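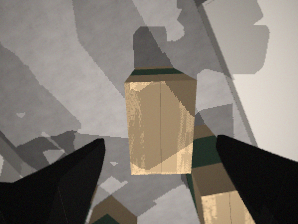
Tan bottle shape with gray neck

Oddur Bech wrote on May 21, 2019:
> Skeltenness says the new refill plan cuts our waste in half. 3,000 households signed up!

Signed up, or got a flyer? Their own November report had 1,889, and Plelta counted anyone who opened an account. I had one for a year and refilled 4 bottles. I'd want weights from the dump before I believe "half."

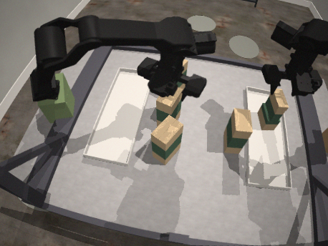
Trays and blocks on the gray table

Who pays for the trucks, by the way?

Soledad Achterberg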